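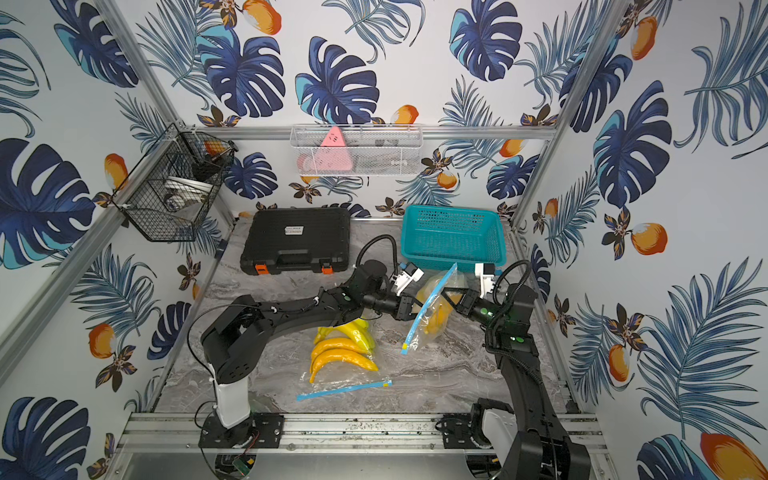
Home Reviews Kitchen Safety Recalls Newsletter Search

Flellitz Fridge Sentinel: a small alarm for people who sniff the milk

Review by Sowmya Pisharody
Monday, October 3, 2022

My household has two schools of thought on leftovers. One holds that rice is fine until it changes color. The other is me, standing over the trash can at eleven at night with a container in each hand, trying to remember which day we had the curry. The Flellitz Fridge Sentinel is sold to people like me, and I have had one stuck to the middle shelf since May.

It's a temperature logger with opinions. You get two puck-shaped sensors, one for the fridge and one for the freezer, plus a plug-in base that talks to your phone. When the fridge climbs above 40 degrees Fahrenheit, the usual line for keeping food cold enough, a timer starts. Let it run long enough and the base begins to chirp, and the app puts up a red banner reading REVIEW PERISHABLES, which sounds like a job I once interviewed for.

Setup took most of an evening. The instructions want you to create an account, confirm the account, name your refrigerator, and then confirm the refrigerator. I named mine Fridge. The app told me that name was taken.

Once it's running, the thing is good at its job. I checked the pucks against a glass of ice water and an old dial thermometer, and both sat within a degree of freezing, which the dial thermometer did not manage. I learned that the door of my fridge, where I had kept the eggs for my entire adult life, spends dinner hour at 46. The back of the bottom shelf is the coldest spot by a good margin, and it was being used to store a jar of capers. The eggs and the capers have traded places.
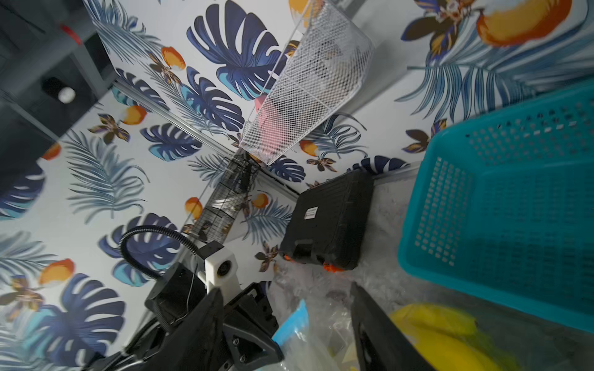 The alarm delay can be set anywhere from 5 minutes to two hours. Do not choose 5 minutes. Five minutes is how long a teenager looks into an open refrigerator before closing it and announcing there's no food. I settled on 45, and the chirping dropped to something a family can live with.

The real test came in August, when a storm took our power out overnight. The base has a backup battery and the pucks keep logging on their own, so by breakfast I had a neat graph showing when the fridge crossed the line and how long it stayed there. The freezer never got close. Out went the chicken, the yogurt and a tub of cut melon, and I kept the hard cheese and the mustard, as the food safety charts allow. In other years I would have thrown away everything, or nothing, depending on my mood.

Now for the complaints. The app has a "Freshness Forecast," where you type in what you bought and it guesses when each item should go. It gave my bagged spinach nine days. I have met bagged spinach. A logger knows how cold the shelf is and has no idea what was on the leaves when they left the farm, and I wish Flellitz would say so somewhere more prominent than page 14 of the manual. Keeping contaminated food cold doesn't make it clean, and a green check mark next to a salad is a dangerous thing to hand a hungry person.

There's also a recall feed, meant to warn you when something you've entered gets pulled from stores. Handy in theory. In practice I had 991 unread alerts by the end of summer, and the first dozen I opened were for pet treats. You can filter by category, but the filter resets with every update. 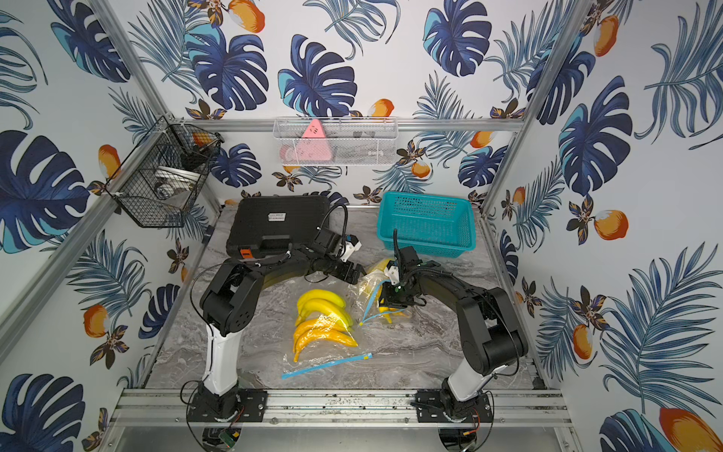 Photo: Kartha / Zatum

Memory is the other sore spot. The base keeps 600 readings before it starts writing over the old ones, unless you pay for the storage plan. I don't need a lifetime archive of my butter, but I would have liked to compare July with September without a subscription.

The obvious rival is the Jomiria, which is cheaper, comes with one sensor, and skips the app altogether in favor of a tiny screen and a very loud buzzer. I borrowed one for two weeks. It's less accurate by a couple of degrees and its magnet gave up twice, once into the soup. It also never asked for my email address, and I thought of it fondly for that.

If you have a newish fridge and steady power, a plain appliance thermometer will do nearly all of this for the price of a sandwich. If your power goes out a lot, or your fridge is old enough to hum along with the radio, the Sentinel is worth having. Turn off the forecast, filter the feed, and put the eggs somewhere cold.

Rating: 3.5 out of 5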